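What I Did With My October

October 30, 2022

My sister asked me on the phone last night what I've been doing with my evenings, and I said "picking up a little block," and there was such a long pause that I thought the call had dropped. So I promised her I'd write it down properly, and she's going to forward it to our mother, so hello Mama, I am eating fine.

The short version is that I've been collecting examples for a learning system. You move the arm yourself, by hand or with a controller, through some small chore. The computer saves what the camera saw and where every joint was at each moment, and then you do it again, and again, until there's enough of a pile that a program can study it and start making its own guesses. I call my arm Storkito, on account of the way it leans over and pecks (it had a perfectly good name already, but that one had numbers in it).

My first batch was 100 tries, and I was so proud of it! I trained on it overnight and ran down in my socks the next morning to see. The arm went very confidently to the spot where I'd put the block most often, closed on nothing, and carried that nothing over to the lid. I laughed until I had to sit down. Then I wrote a rather sad email to Brândușa Anghel, who taught me most of what I know about this, and she wrote back one line: "Where did you put the block?" Well, I'd put it wherever my hand happened to land, and my hand, it seems, is a creature of habit.

So I started over. Now I shuffle the block and the lid before every try, near and far, left and right, sometimes nearly touching. I also let myself be clumsy now and then. If the fingers come down a bit crooked, I keep recording and fix it on the way, so the system gets to see what fixing looks like. Melaniia Shevchuk talked me into that one over a very long lunch in which neither of us finished our soup. I'd been throwing out every wobbly try, hundreds of them, and I still wince a little when I think about it.

The tape was her idea too. My mat used to creep toward me through the evening, just a hair at a time, and by bedtime the early tries and the late ones didn't match. Masking tape isn't pretty and mine is on crooked, but I haven't had to nudge anything back since. The boxes along the back came after I noticed how much of my bookshelf was getting into the recordings, and my bathrobe on its hook, which I'd rather not teach to anybody.

As of this evening the count stands at 3087. I had meant to stop at 3000, and then the last few were going so nicely that I kept on, the way you do with a bag of pretzels. I do them in sittings of an hour or so with the radio on, and I stop when I notice I'm hurrying, as the hurried ones look different when I play them back, all jerky at the end.

In November I want to try a second block, and maybe a spoon if I'm feeling brave. For now it's still the one white block and the green lid, and I've left them out on the mat for tomorrow.

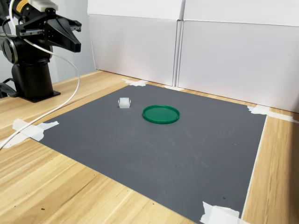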